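Still Waiting on the Laundry

Fergal Brennan
03/08/2026

My sister-in-law runs a small guesthouse in Salham with 11 beds, and every spring she asks me the same question. Is there a machine yet that will change a duvet cover? She asks me because I spent most of my working life putting automation into factories, and she thinks I must know somebody. I tell her no. She says she saw one on the internet. I tell her she saw a video.

I want to lay out why the answer is still no, and why I think it will be no for longer than the people selling these machines would like.

Start with the shop floor, where I know what I'm talking about. At Tultard, where we made fittings for kitchen cabinets, the first arm we bought did one job. It took a hinge cup off a belt and set it in a tray. It did this very well. The belt was built so that the cup always arrived the same way up and the tray was bolted down. The money in that project went into the belt, the tray, the guarding and the fellow who came out to make it all line up. The arm was the cheap part, or near enough.

What we never managed was the bench at the end of the line, where the hinges went into bags with the screws, the bags went into boxes and the boxes got a folded sheet of instructions. Two people did that work. We looked into replacing them more than once. A bag is a terrible thing for a machine. It clings to the next bag. It opens on one side and not the other. A person rubs it between finger and thumb without looking and the thing is open. We had a vendor in for 6 weeks on that bench, and at the end of it the vendor went home and the two people stayed.

Now take that bench and put it in a house. Every item is a bag, more or less. Towels, socks, bread wrappers, the cord of the vacuum cleaner. The floor has a rug on it, and the rug has a dog on it. Nothing is bolted down and the light changes every hour. A dishwasher works because we agreed to stack the dishes the way the dishwasher wants them. The same bargain gave us the washing machine. The machine does the part in the sealed box, and we do the sorting, carrying, hanging and folding. In my house the folding takes longer than the wash.

Maeve Hegarty, who I worked with at Tultard and who now runs maintenance for a hotel laundry in Flidcombe, has a better view of this than I do. Her place has machinery I would have loved to install. There's an ironer as long as a bus and a folder behind it that will turn out flat sheets all day. At the front end there are still people shaking the sheets out and clipping the corners in. She has tried a feeder that finds the corners by itself. It was fine with new sheets. With old ones, washed a few hundred times and gone out of square, it needed someone standing by, and a machine that needs someone standing by has saved you very little. She sent it back in February. Fitted sheets she won't even discuss.

When I say this sort of thing at dinner, somebody always brings up surgery. If a robot can sew up a person, they say, surely it can sew on a button. It's a fair question and it deserves a proper answer.

Nearly all of what gets called robot surgery is a surgeon working the controls from a console. The instruments copy the surgeon's hands, scaled down and steadied. The judgment about where to put the needle and how hard to pull belongs to a person with years of training. That is a wonderful tool. It's a very long set of fingers, and I'd be glad of it if I were on the table. It tells you the metal can be made good enough. We have known how to make small jaws on a bendable wrist for a long time, and my duvet cover has never been held up for lack of a wrist.

There are groups trying to take the next step and have the machine do parts of the job on its own, and they are right to start where they've started. Closing a cut is a narrow task. There is one line, one thread and two tools. Look at how little room there is to work in, all the same.
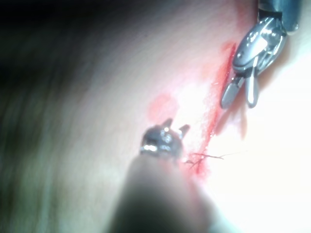 Two robotic instruments at a red incision, with fine strands of suture thread near its lower end.

Anyone who has tried to get a vision system to behave will notice the glare before anything else. One side of that surface is almost white with it and the other side goes off to near black, and the thread, a few wisps of it, has to be found in all that. Thread is about the worst thing you can ask a machine to keep track of. It tangles, it forks, it vanishes against a bright background. I had the same trouble with clear plastic bags under strip lights, and mine didn't matter to anyone's health.

So I don't take surgery as proof that the chores are nearly done. I take it as the same problem with a bigger budget. An operating room can afford an expensive machine and a highly paid person watching over it the whole time. A guesthouse can't. My sister-in-law pays a girl from the village to do the rooms, and the girl does a double bed in 2 minutes and notices that the lamp is broken while she's at it.

I do expect progress. The outfits I follow, Nic Giolla among them, have moved away from programming every motion and toward having people show the machine the job over and over. I think that's the right road. It is how I learned to pack a box. But count what you'd have to show it to cover one ordinary kitchen, and then ask what happens next door, where the drawers stick.

My own test is simple enough. I'll believe in the household robot when a hotel laundry buys one with its own money and keeps it past the trial -- no grant, no film crew, and old sheets. Maeve has promised to call me. I'm 65, and I've told her to leave a message if I don't pick up.

In the meantime my sister-in-law opens again next month, and I have been asked to come over and help with the beds.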